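Workshop tips: recording practice runs for a learning arm

Most of what follows came out of our first month at Nyaga, when we were collecting demonstrations of bin sorting and throwing too many of them away. The arm learns from what you show it, so the bench habits matter more than the software settings.

Wipe the fingertips at the start of every session. Dust and stray hairs stick to the tips and then turn up in every recording from the wrist camera. A dry lint-free cloth is enough for most of it. Use tweezers for anything caught on a corner, and don't blow on it.

Wipe the lens next, with a separate cloth. Record two seconds of nothing and play it back before you start the real work.

Keep a session short. Thirty minutes at the controls is plenty for one person. Teguh Ong used to do double that, and his late runs had a lot of overshoot in them – we ended up dropping most of that batch.

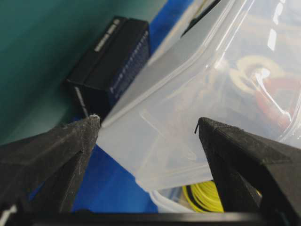
Clear plastic containers need more examples than solid ones. Light streaks across the walls, and whatever is inside goes soft and changes shape as the camera moves. With the fingers open and the wrist close in, a yellowish ring behind the plastic is only a blur, while the yellow cable coiled outside is plain enough to make out its loops. Record approaches from several angles, and move the lamp between sets. If the glare covers the item you are going for, shift the container a little and start the run again.

Coil loose cable before you put it on the bench. A coil can be picked up in one go, and a tangle will catch on the fingers and drag other things along with it. Twist ties are fine. Tape leaves glue on the tips.

Change the layout between runs. Turn a box, swap two items, slide the container over by a hand's width. Halima Simiyu keeps a stack of layout cards and draws one before each run, and her sets have the best spread of anyone's.

Keep some of the mistakes. If you miss a grasp and recover smoothly, save the run and mark it "recovered." If you miss and knock something over, delete it right away while you still remember which one it was.

Name the files as you go: task, layout card, initials, run number. We had 2,175 runs by the end of August and the first 1,000 were named by time of day only. Sorting those out took Bethel Mersha longer than recording them did.

Back up before you power down the arm. Park it with the fingers open and leave the cloths in the tray by the door.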